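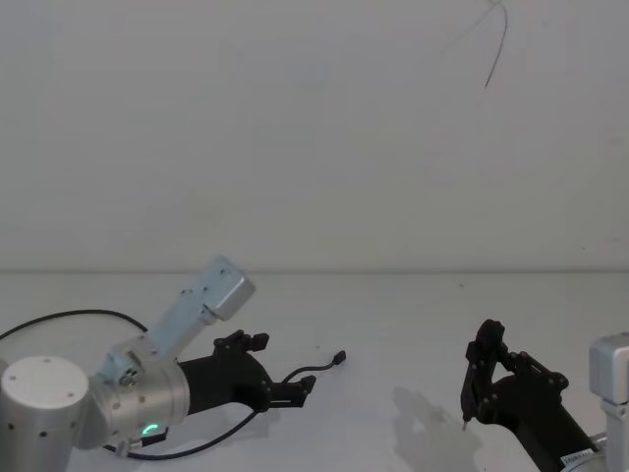 Cerberg Questions Upbeat Reading of June Factory Orders

WEMTHORPE – Cerberg, an independent research shop that follows regional manufacturing, today urged clients to hold off on cheering the June factory orders report. The headline index came in at 686, its best reading in 5 years, and stocks jumped within minutes. Cerberg does not think the number deserves it.

Much of the gain came from one place. A single bulk order at the Plostska works accounted for 2,000 units, and it was booked in full in June even though delivery is spread over the next three quarters. Take it out and new orders fell by 400 units from May. The report mentions this in a footnote on its second-to-last page, and most of the morning coverage skipped it.

"We have been told the slump is over four times in the past two years," the firm wrote in its note to clients. "We would like to see a second month before we agree."

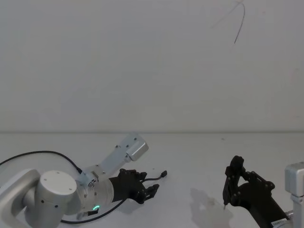 Cerberg also doubts the hiring figures that came with the report. Job openings rose, but hours worked did not, and overtime was down again. Companies that are truly busy tend to add hours before they add people. Posting a job costs very little, and plenty of those posts have been up since winter.

Ikeda, the rival forecaster, raised its growth outlook before noon. Cerberg is leaving its own outlook where it was. It notes that Ikeda made a similar move last spring and took it back by fall.

The July report will show whether smaller shops are seeing any of this supposed rebound. Cerberg will publish its own count of small-shop orders the same morning, with large one-time contracts listed separately.

Clients can get the full note through the Cerberg website. Press questions should go to the Wemthorpe office before 4 p.m.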